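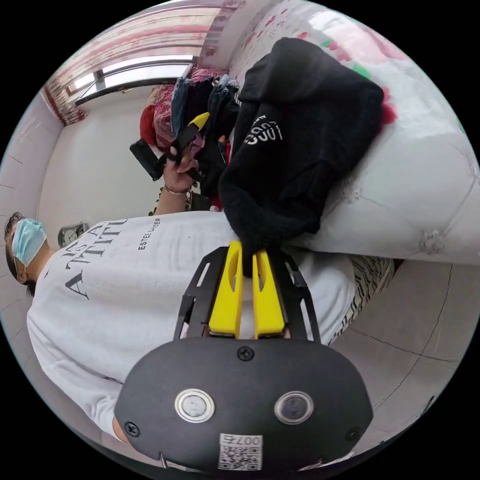
Can a machine fold a jumper yet? Slowly, and only if you're kind about which jumper you give it.

I'm putting that at the top for Llinos and the others who only read the first two lines! The rest is for anyone who wants the long version, and I'm afraid it is long, as I've had a week of evenings with nothing to do but read and tinker, and I've enjoyed every one of them.

On 2020-09-25, Prys Howells wrote:

> Hello all,
>
> I've been lurking since April and have a simple question. My sister
> runs a small laundry and alterations place and she keeps being told
> that folding will be done by machine "any day now". She has a chance
> to take on a second unit and wants to know whether to plan it round
> people or round machines. Has anyone on this list seen one handle
> proper mixed washing, I mean jeans, hoodies, bedding, children's
> things, all in a heap as it comes? Not towels. Everybody shows towels.
>
> Also, is there anything worth buying for a house? I have four
> teenagers and would pay a fair bit.
>
> Prys

Prys, welcome, and what a good question to come out of lurking with. Your sister should plan round people. I'd say that for the next lease at least, and probably the one after.

You're quite right about towels. A towel is a rectangle, it's the same both sides, and if you pick it up by any edge you can find a corner by sliding along. A hoodie has a hood, two sleeves, a pocket and very often a zip, and it can land on the bed in more ways than I'd like to think about. A black knitted one is worse again. Most of these systems look for edges and creases with a camera, and on dark fuzzy wool there's hardly a shadow to go on, so a sleeve lying across the body just looks like more body. Print helps a bit, as a number or a word on the chest at least tells the thing which side is up. I've started noticing this when I fold my own, which my family find very dull.

Then there's the holding. Two straight fingers that close together can pinch cloth perfectly well, and I used to think we'd need something much cleverer, with joints and fingertips and so on. I've changed my mind! Try it yourself with a pair of kitchen tongs in each hand, on top of the bed. You'll get a jumper folded in a minute or so, and it'll be a decent job. So the tongs are good enough, and what's missing is knowing where to pinch and how hard to pull, and noticing when you've picked up two layers by mistake (I do this constantly with duvet covers). The bed doesn't help either, by the way. On a table the cloth slides, and on anything padded or buttoned it sinks into the dips and catches.

What cheers me up is that people are now teaching by doing. You do the chore by hand with the gripper, over and over, in ordinary bedrooms with ordinary heaps of clothes, and the machine learns from what the hands did. Compare that with the old way, where somebody wrote out rules for every garment. Anatole Chauvin tried the rules way for his Manole arm and got as far as T-shirts before he gave up - he has posted here about it before, and the thread is worth digging out. He's since gone over to demonstrations and collected 1,225 of them, nearly all with his own wardrobe. It now folds T-shirts it has never met, and it makes a fair attempt at jeans. With hoodies it does the sleeves nicely and then loses the hood. I was grinning all the same when he showed me.

As for things you can buy: the Duvgate folder is a real product and it works, but you clip each item on by hand and it won't take anything thick. It does about 50 shirts an hour if the person feeding it doesn't stop for tea. For your sister that could make sense if she does a lot of shirts, and she should ask for a trial with her own washing. Zomeo were promising a household one at 800 pounds, with a tidy little video (towels, Prys, you'll be amazed to hear). I wouldn't send them a deposit until somebody on this list has stood next to one.

For the house I'm sorry to say it's still the teenagers. Could they be bribed?

On the shop floor it's a different picture, and Senad Vasić knows far more than I do, so I hope he'll join in. The one thing I'd add is that flat work such as sheets and tablecloths has been going through machines at Cloredby for years, and they're very good at it. It's the heap that's hard. Separating one thing from a tangle of denim and knitwear, and working out what it is, comes before any folding at all.

Tsz-kin, did you ever get the zip problem sorted? I'd love to hear, on list if you don't mind.

I'll send Anatole's notes to anyone who writes to me directly. They're long but very readable, and the section on socks made me laugh out loud on the bus.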